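Pudarby Seed Library Opens Its Doors to Backyard Growers, and Yes, You Can Borrow the Beans

December 11, 2018

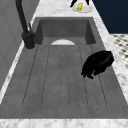
Zsófia Veres wrote to me last month that she had given up on buying tomato seed because every packet in the store was bred for somewhere warmer and longer-summered than Pudarby, and could we please do something about it. Well, Zsófia, we did!

I'm Dorottya Pintér, I run the Keritz Growers' Network, and I'm very happy to announce that our seed library opens to everybody this winter, in the old feed store on Hurkow Road (green door, park behind it, the front spots belong to the bakery). We have 144 varieties on the shelves. Every one of them has been grown out by gardeners and small farmers inside our own county for at least two seasons, and a few of the beans have been in the same families so long that we had three different names for one of them and had to pick. We went with Grabowska, after the farm that gave us the first jar.

It works pretty much like borrowing a book. You come in, you sign up, you pick out up to nine packets, and you take them home and plant them. At the end of the season you let a few of your best plants go to seed and bring some back. If a groundhog eats the whole row, come in anyway and tell us, and we'll give you more. There are no late fees. There isn't even a due date, although I do get a little twitchy around frost.

Membership is $14 a year for a household. That pays for envelopes, jars, the dehumidifier and the electric bill. If $14 is too much right now, say so at the desk and we'll sign you up without it. School gardens and community plots join free.

Now, I know not everybody loves this idea. When I first brought it up at the growers' meeting I got an earful, and some of it was fair! One of our market farmers told me flat out that saved seed is a gamble, that squash crosses with anything that looks at it, and that she can't sell a mystery pumpkin. I agree with her about the squash. So for the first year we're lending squash and corn but asking you not to return them unless you've taken our hand-pollination class. Beans, peas, lettuce and tomatoes are much easier, and those are where I'd like beginners to start.

The other argument I keep hearing is that a little library like ours can't change how food gets grown. Maybe so. I still think a town that keeps its own seed has a bit more say in what ends up on its plates, and I'd like to have that argument with you over a cup of coffee at the front table, where there is always a pot going.

We've got 70 growers signed on already to look after the collection, each of them adopting one or two varieties and keeping them true. We need more. The orphans at the moment are mostly lettuces, plus a soup pea that climbs like crazy and a very stubborn parsnip. You don't need a farm to adopt one. A sunny strip along a driveway will do fine for lettuce.

Classes start right after the new year with cleaning and storing seed, then germination testing (bring paper towels), and we'll hold our first big swap in April, with tables out in the yard if the weather cooperates. Bring your extras, labeled please, with the variety and the year you saved it. Unlabeled seed goes in the surprise bowl, and I've had some lovely surprises out of that bowl and also a whole bed of radishes.

If you have old seed in the family, I'd especially love to see you. Even a few beans in the bottom of a coffee can are worth bringing in, and so is whatever your grandmother said about when to plant them. We write all of that down in the big binder and keep it with the jar.

Reporters and garden club folks are welcome to stop by during open hours and ask for me. I'm usually in the back with the peas.

Contact: Dorottya Pintér, Keritz Growers' Network, Hurkow Road, Pudarby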